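Robot Learning in Practice
Handout 8: Where the examples come from
Notes by Florence Lachance, revised 3/22/26

Read before the seminar. Bring the log sheet from Handout 7, filled in or not.

1. What we mean by an example

An example, for this part of the course, is one recorded attempt at a task: camera images, joint positions, the commands sent to the arms, and a label saying what the attempt was for. The papers call these demonstrations. I avoid the word when I can, as it suggests that somebody competent was showing how a thing is done. Often the person at the controls had been driving the arms for a morning and wanted lunch.

The learner has no idea of this. It takes a hesitation over the table as seriously as a clean grasp. If your operator always pauses before closing the left hand, expect a policy that pauses before closing the left hand, and expect someone to write a paragraph about its "careful approach behaviour".

2. The set we shall be arguing about

The Burkari set has 197 attempts, all two-handed, all on black shoe-shaped pieces placed on a table. Gebhard Fankhauser ran the collection and Wafula Ondieki did most of the driving. Both have been generous with their notes, including the unflattering parts, and I would ask you to be fair to them in your write-ups. The faults below are common ones. Most published sets have them and keep quieter.

Wafula's notes say that the left hand was the harder one to drive well. From the head camera, the hand itself hides the piece at just the moment you would like to see it. He learned to judge by the outline of the lower rim and by habit. Whether a network can learn the same from the same pixels is an open question, and the project report treats it as a settled one.

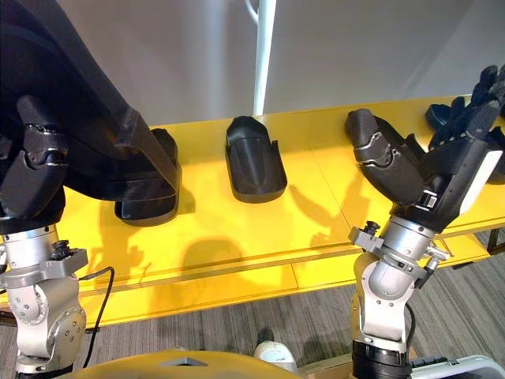
Fig. 1. Head camera view during collection. The left hand is down on one piece; the middle piece is untouched.

Look at Fig. 1 and try to label it. Is the left hand grasping, pushing, or holding the piece steady? I gave this frame to Mohit Rana and Deepak Singhal separately and got two answers. Each was sure of his. The joint record may help you with this, but a label written from the picture alone is a guess, and guesses went into the set along with everything else.

Then consider the colours. Black pieces, black hands, yellow table, white wall. The pieces stand out beautifully against the table and hardly at all against the fingers. A system trained on this could do very well by learning "dark thing on yellow" and nothing whatever about shape. The report's success rate can't tell you which it learned, as the tests used the same table.

3. On claims of scale

You will hear that all this goes away with more data. Perhaps. More attempts on the same table by the same driver give you a better picture of that driver at that table. I have yet to see a growth curve that separated "more" from "more varied", and until I do I shall go on being tiresome about it.

Ask also what was thrown out. The Burkari notes record failed attempts being deleted at the operator's discretion, with no count kept. So we have 197 attempts that somebody liked. A learner that has never seen a dropped piece has no reason to know what to do about one.

4. What to write down while collecting

Who was driving, and how long they had been at it.
Where each piece started, including the ones nobody meant to touch.
Which hand was meant to act first.
Any attempt stopped early, and why. Keep the recording.
Any change to lights, table or camera, however small.
The label, written before the attempt. Never afterwards from the video.

5. For the seminar

Work in groups of 2. Take any eight attempts from the set and label them without speaking to your partner, then compare. Where you disagree, don't settle it by being polite. Write down both labels and what further record would have decided the matter.

One side of paper per group, handed to Mohit at the start of the session. He will not accept the sentence "more data is needed" unless it says which data.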